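打印本页 | 通过电子邮件发送

Mullix 游戏区布置手册
第四章 厨房角的布置与日常维护

本章供托育机构和家庭使用，内容包括选位、组装、固定、电池安装、清洁和存放。第三章已说明地垫的铺设方法，请先铺好地垫，再进行本章的操作。阅读本章时请把配件清单放在手边，清单装在大箱内侧的透明袋里。

玩具厨房，灶台、抽油烟机与微波炉一侧：

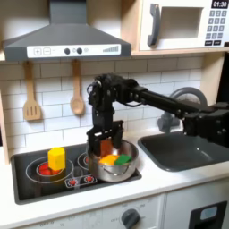
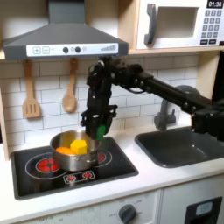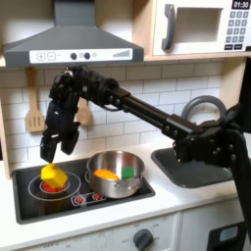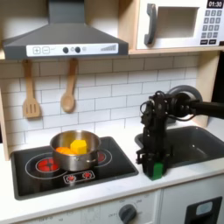

4.1 选择位置

1. 选一面平直的实墙。石膏板墙也可以使用，但须另购空心墙用的膨胀螺栓，包装内的塑料胀管只适用于砖墙和混凝土墙。
2. 柜体正前方留出可供两名儿童并排站立的空间。柜体两侧不要紧贴门框，门完全打开时不得碰到柜体。
3. 避开暖气片、电热器和阳光直射的窗下。
4. 用水平尺检查地面。高低差明显时，先在柜脚下加垫片，再继续后面的步骤。垫片在小零件袋中。
5. 确认墙内没有电线和水管。无法确认时，请咨询物业或持证电工。

注意：厨房角与阅读角相邻时，中间宜放一排矮柜。Trastdale 分园的做法是把矮柜背面朝向厨房角，上面挂围裙和手套，供参考。

4.2 开箱与清点

1. 箱体较重，由两名成人搬运，不要割断底部的绑带后再抬。
2. 沿胶带中线划开，刀片不要伸得过长，板材表面紧贴纸箱。
3. 取出全部板材，平放在地垫或毛毯上，有孔的一面朝上。
4. 对照清单核对编号。编号贴纸在板材侧边，组装完成后再撕。
5. 五金件按袋分类，袋与袋之间不要混倒。长短螺丝外观相近，用错会顶穿板面。

缺件时不要用其他规格的螺丝代替。请记下板材编号和箱外的批次号，联系 Robichaud 客户服务部补寄。补件期间，已打开的小零件袋须封好，放在儿童够不到的地方。

警告：组装完成前，本产品含有小零件和尖锐端头，儿童不得进入组装区域。塑料袋拆下后应立即打结丢弃。

4.3 组装柜体

1. 将底板与左右侧板用木榫对齐，木榫只需用手压入，敲击时请垫一块布。
2. 拧入侧板螺丝，每颗先拧到一半，待四角对正后再依次拧紧。
3. 装入背板。背板有正反面，光滑面朝外。背板没有完全入槽时，柜门会关不严。
4. 装上柜门铰链。铰链上有前后、左右两个调节螺丝，此时先不调节。
5. 两人一起把柜体立起来，推到选定的位置。
6. 立稳后调节铰链，直到门缝上下一致。

注意：请使用手动螺丝刀。若使用电动工具，应调到最低扭矩档，最后几圈仍用手拧。螺丝打滑后孔位会松动，板材不能因此更换。

4.4 墙面固定

无论地面是否平整，柜体都必须固定在墙上后才能使用。

1. 将防倾倒支架装在柜体背面上沿。
2. 柜体靠墙，用铅笔在支架孔位处做标记，然后移开柜体。
3. 按标记钻孔，清除孔内粉尘，打入胀管。
4. 柜体复位，拧紧支架螺丝。
5. 双手握住柜体上沿，平稳地向外拉。柜体应无明显位移。有松动时重新打孔，新孔与旧孔保持距离。

警告：搬动位置后必须重新固定。不得用双面胶、扎带或绳子代替防倾倒支架。

4.5 安装电池

电池仓供声光部件使用，各部件的电池仓位置见随箱附页。每个电池仓装 3 节 5 号碱性电池。

1. 用十字螺丝刀松开电池仓盖，螺丝为防脱落式，不必完全取下。
2. 按仓内标记的正负极方向装入电池。
3. 合上仓盖并拧紧螺丝，用手指推一下，仓盖不应滑动。
4. 打开开关试听试看。没有反应时，先检查极性，再换一组新电池。

注意事项：
- 新旧电池、不同类型的电池不得混用。
- 充电电池须取出后由成人充电。
- 连续两周以上不使用时，取出全部电池。
- 电池漏液时戴手套处理，触点用干棉签擦净。皮肤沾到漏液，立即用大量清水冲洗。

4.6 锅具和积木的摆放

厨房角不必一次摆出所有配件。起步阶段放一口锅、一把勺和一小篮积木即可，积木可以当作食材使用。儿童熟悉以后再逐周增加。东西放得太满，收拾的时间会明显拉长，也容易在水槽和柜子里积下碎屑。

1. 每样物品定一个固定位置，在柜板上贴同样形状的图形标签。
2. 重物放低处，轻物放高处。
3. 积木按颜色或按形状收纳，选定一种方式后不要频繁更换。
4. 真实的玻璃器皿、陶瓷餐具和带刃的厨具不得放入厨房角。
5. 三岁以下的班级使用前，逐件检查积木，凡能完全放进小零件测试筒的一律取出。

Flovosbridge 的班级在九月开学时只摆出了锅和积木，其余配件留在储物间，由带班老师登记领用。登记表格式见附录，可直接复印。

4.7 清洁

每日：
1. 用拧干的湿布擦拭台面、柜门和把手。
2. 再用干布擦一遍，缝隙处不要留水。
3. 金属锅具擦干后再放回。

每周：
1. 在一桶温水中加入少量中性洗涤剂，塑料配件浸泡后用软毛刷刷洗，清水冲净，晾干。
2. 泡沫或布面的积木按其自身标签清洗。标签脱落时，只做表面擦拭。
3. 拉出篮筐，清理底部的灰尘。
4. 检查螺丝有无松动，重点看铰链和把手。

消毒时，把消毒液按产品说明稀释，取大约 200 毫升倒在布上使用，不要直接喷洒在声光部件或贴纸上。作用时间到后，用清水布擦去残留，通风晾干，再让儿童进入。

注意：不得使用钢丝球、去污粉、酒精含量高的湿巾和任何研磨类清洁剂。板材边缘长时间接触水会鼓起，鼓起后无法恢复。

4.8 常见问题

柜门自行打开：铰链调节过松，或柜体前倾。先查水平，再调铰链。

声音变小或断续：电池电量不足。更换整组电池，不要只换其中一节。

贴纸起边：用吹风机低温档吹热后压平。仍然起边的，整张撕下，以免儿童撕碎放入口中。

把手松动：从柜门内侧拧紧。反复松动时，取下螺丝，加一片弹簧垫圈。

柜体有异味：新板材开箱后可能有轻微气味，开窗通风数日即可。气味刺鼻或持续不散时停止使用，并与客户服务部联系。

4.9 停用与存放

1. 取出电池，拧紧仓盖。
2. 配件清洗晾干后装箱，箱外写明件数和日期。
3. 由两名成人拆下防倾倒支架，支架和螺丝装袋，贴在柜体内侧。
4. 柜体直立存放在干燥处，上面不压重物。平放超过一个学期，背板可能弯曲。
5. 重新启用时，从 4.1 节开始逐项检查。

板材断裂、边缘露出毛刺或铰链变形的，应停止使用，不要自行用胶修补。

本章由 Nuwan Siddiqui 编写，Patricio Aranda 校订。
修订日期：2025年5月5日，星期一

打印本页 | 通过电子邮件发送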